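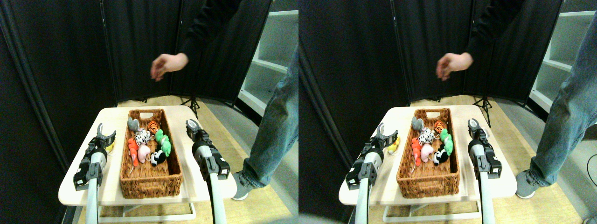
Restport, December

Plush sorting set: one basket or many?

wristroll_rae
First post in the build log section, long time reader. I've been collecting examples for a two-arm policy that puts small plush animals into a wicker basket, and I'm having way too much fun with it. As of this morning I have 1,393 episodes, all teleoperated, all with the stereo head view you see at the top plus joint states. The still has seven in the basket and the yellow one still on the table next to the left gripper.

Setup in short: low white table, two arms, stereo pair looking down across everything. Each episode is one toy, one pick, one place. I label with a short sentence ("put the pink pig in the basket") and a success flag. The project is called Onu, mostly because I needed a folder name.

What I want to know before I go further: should I start swapping baskets now, or finish a big block with this one first? My target is 3,001 episodes (the odd one is a sanity check for my loader, long story).

tin_larder
Love this! Plush is such a good choice. Everybody does blocks, then wonders why their gripper freaks out at a sock.

I'd swap now. We did a bin task at Brovavham with one bin for the whole first round and the policy learned the bin. Moved it a hand's width and it dropped toys on the bare table, very confidently.

wristroll_rae
Was that with the bin fixed in place, or did you shift it between episodes? I do nudge the basket every 16 episodes.

tin_larder
Fixed. OK, that's a real difference. I'd still nudge more often than that though. Every episode if you can stand it.

mossback
Going to disagree with tin_larder on the swap. At this size I'd keep one basket and get the grasps solid. You've got floppy ears, stripes, something long with a little dangling bit, and every one of those squashes differently. That's plenty of variety for one dataset. Add a second basket after the first training run, when you know what's failing. Otherwise you change two things and can't tell which one hurt you.

tin_larder
But you can tell, you just hold out a basket for eval.

mossback
With what episodes? Rae's doing these by hand!

pennyfarthing_9
Different question. Is the hand over the basket part of the episodes or is that between them? I can see a sleeve and a hand, and jeans at the side of the table. If your resets are in the recording you want to trim them or the model will treat toys moving by themselves as normal.

wristroll_rae
Good catch, I should have said. Recording is one long stream and I mark start and end with a foot pedal, so people near the table don't matter outside the marks. Inside the marks I throw the episode out if a hand comes into either view. I went back through the early ones and that cost me a good chunk of an evening, but the set feels so much cleaner now.

pennyfarthing_9
Keep a few with a person standing there but not touching anything. If you ever demo this, somebody WILL be standing there.

wristroll_rae
Oh that's smart. Adding a tag for it tonight.

gearlash
Two things from me, having done 2,019 of these on the Todcombe rig (soft fruit, so similar squish problem).

First, your sentences. "The white one with spots" and "the black and white one" are going to bite you. I'd honestly struggle to say what species a couple of those are from the still. Is the green one a frog or a dinosaur? Write two or three phrasings per toy and pick one at random. Whatever you call it, somebody else will call it something different.

Second, fill level. Look at where the toys are, they're bunched toward the far end and the near end of the basket is clear. If most of your episodes end up like that, the policy will always aim far and start stacking. Try starting some with the near end full.

wristroll_rae
I just plotted the drop points and yes. Big blob at the far end, hardly anything near. I reach long out of habit when I teleop. Thank you, I would have trained on that without noticing!

On the green one: my labels say frog in some files and dinosaur in others, so I guess I had the random phrasing all along.

mossback
See, this is what I meant. Fix the drop points first, baskets later.

tin_larder
Fine, but move the basket every episode.

wristroll_rae
Plan for now: same basket, nudged every episode, start fill picked by a die roll, three phrasings per toy. I'll do the next block that way and train on old and new separately. Does anyone have a preference on whether failed grasps stay in? I've been keeping the ones where I miss and then recover.

gearlash
Keep the recoveries. Those were the best thing in our set. Drop the ones where you gave up.

pennyfarthing_9
Seconding recoveries. Tag them, so you can pull them out later if you change your mind.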